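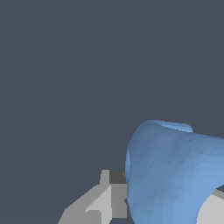

*青い曲面の3DCG。表面は細かい三角形の面でできている。*

# どんぐりのアク抜き、水さらしが終わりません

Stivness 野外採集の相談室 > 木の実 > 投稿番号2251

**Daryna Symonenko**

どんぐりを粉にして焼き菓子に使いたいと思っています。去年まではクルミと栗しか拾っていなかったので、どんぐりは今年が初めてです。

拾ったのはSkostanceの林道沿いで、コナラだと思います。細長くて、殻斗(帽子の部分)はうろこ状の模様でした。隣に別の木もあったので、少し混ざっているかもしれません。

やったことを順番に書きます。

- 拾った日に水を張ったバケツに入れて、浮いたものを捨てた
- 沈んだものを新聞紙に広げて、日陰で乾かした
- ペンチで殻を割り、渋皮はむけるところだけむいた
- 実を丸のまま瓶に入れて水を注ぎ、冷蔵庫に入れた
- 朝と夜に水を替えている

むき終わった実は200グラム強でした。水は最初ウーロン茶のような色で、今はだいぶ薄くなりましたが、替えるとまた少し色がつきます。一粒かじってみたら、外側はそれほどでもないのに、中心のほうはまだ口がきゅっとなる渋さでした。

知りたいのは次のことです。

1. 水さらしをこのまま続ければ渋みは抜けるのか
2. 途中からゆでるやり方に切り替えてもよいのか
3. 渋皮は全部取らないとだめか

重曹を使うという話も読んだのですが、味が変わりそうなので、できれば水だけで済ませたいです。土曜に人が来るので、それまでに少しでも粉にできると助かります。

---

**Lev Boiko**

丸のままだと時間がかかります。水に触れている面が少ないので、外側だけ先に抜けて中心に渋みが残ります。書かれている「外側はそれほどでもない」という状態がちょうどそれです。まず砕いてください。

うちでは次のようにしています。

**冷水で抜く場合**

実を水と一緒にミキサーにかけ、粗いおからくらいの粒にします。背の高い瓶に移して水をたっぷり足し、よく振ってから冷蔵庫に入れます。粒が沈んだら上の色水だけを静かに捨て、新しい水を足してまた振ります。これを渋くなくなるまで繰り返します。

捨てるときに、底の白っぽい層まで流さないようにしてください。あれはでんぷんです。生地のまとまりがだいぶ違ってきます。私は最初の年に全部流してしまい、ぼそぼその粉になりました。

**ゆでて抜く場合**

鍋に実と水を入れて沸かし、15分ほど煮たら湯を捨てて、また煮ます。私は鍋を2つ使います。片方で煮ている間にもう片方で湯を沸かしておき、熱い湯から熱い湯へ移します。途中で冷たい水に入れると渋みが抜けにくくなると教わって、それ以来ずっとこのやり方です。実際にどのくらい違うのかは比べたことがありません。

途中からゆでに切り替えても問題はありません。ただ、ゆでるとでんぷんに火が通るので、粉にしたときの粘りは弱くなります。クッキーなら気になりません。小麦粉と混ぜるパンケーキでも大丈夫です。どんぐりだけで固めるようなものを作るつもりなら、冷水のまま続けてください。

土曜に間に合わせたいのであれば、半分に分けることをすすめます。半分は今夜ゆでてしまい、残りは砕いて冷水で続ける。ゆでたほうは水気を切って布で絞り、薄く広げて乾かします。私はUlteckの食品乾燥機を低い温度にして使っていますが、オーブンの扉を少し開けて弱く温める方法でもできます。厚く広げると中が乾かずに酸っぱくなります。

渋皮については、取れるだけ取ったほうが早いです。ゆでると浮いてはがれてくるので、最初の湯を捨てるときに指でこすってください。少し残っても、粉が茶色くなって舌ざわりが悪くなる程度です。

味見の目安ですが、口に入れてすぐではなく、よくかんで飲み込む手前まで待ってください。渋みは遅れて来ます。かじって渋ければ吐き出して、続きをやるだけです。水の色はあまりあてになりません。色がついていても渋くないことがありますし、逆もあります。

それから、木が混ざっているかもしれないという件です。ミズナラが混ざっていると、そこだけ抜けるのが遅くなります。砕いてしまえば区別はつかないので、一番渋い粒に合わせて続けることになります。来年は木ごとに袋を分けて拾うといいです。

---

**Kuzmenko**

スダジイかマテバシイを拾えばアク抜きはいりません。フライパンで炒って食べられます。コナラは手間のわりに食べるところが少ないので、うちではやめました。

重曹はうちの母が使っていました。味は覚えていません。

---

**Daryna Symonenko**

お二人ともありがとうございます。

昨夜、半分をゆでました。湯を替えるたびに渋皮が浮いてきて、手でこするとかなり取れました。最後は中心までかじっても渋くなかったので、布で絞って天板に広げてあります。残りの半分はミキサーにかけて瓶に戻しました。底に白い層ができています。前は丸のままだったので、こんなに沈むとは思いませんでした。

スダジイは近くで見たことがないのですが、神社のあたりを探してみます。

もう一つだけ質問させてください。乾かした粉は常温で置いておけますか。それとも冷凍でしょうか。

---

**Lev Boiko**

冷凍してください。どんぐりは油を含んでいるので、常温だと古い油のにおいが出てきます。コナラはそれほど多くありませんが、乾かし方が足りないとかびることもあります。小分けにして平たく袋に入れておけば、使う分だけ折って出せます。

すぐ使う分は瓶に入れて冷蔵庫で構いません。開けてにおいが変だったら捨ててください。

粉にするときは、完全に乾いてから挽いたほうが目が細かくなります。指で押してつぶれるうちはまだ早いです。コーヒーミルで挽く場合は、休ませながら少しずつやってください。続けて回すと粉が熱を持って、刃の下に固まります。ふるいに残った粒はもう一度挽くか、そのままお粥に入れます。

初めてのクッキーなら、粉の四分の一をどんぐりに置き換えるくらいから試すといいと思います。全部をどんぐりにすると崩れます。ナッツアレルギーの人が来るなら、先に一言伝えておいてください。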